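Laundry is still my test for all of this. A company in Sternau called Flusgate will rent you an arm for 400 a month, and the sales page talks about dishes, floors and beds. I wanted to know about cloths. Picking one up is mostly solved, as far as I can tell. Two fingers close on a bit of fabric and lift. Getting from there to a square fold is the slow part -- the cloth sags, a corner bunches up, and the machine has to find an edge again. I can fold 6 dish towels while I wait for the kettle. I'd give it 2 more years before I pay for one. 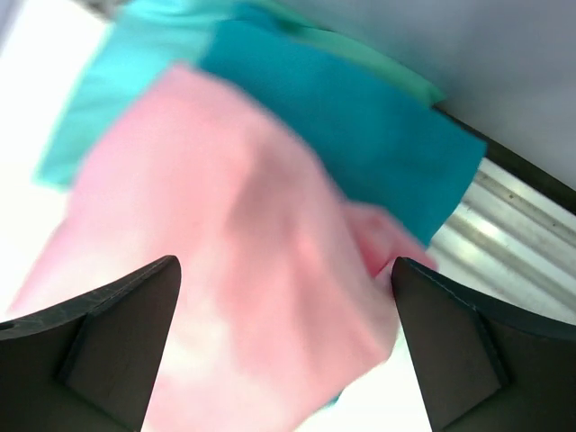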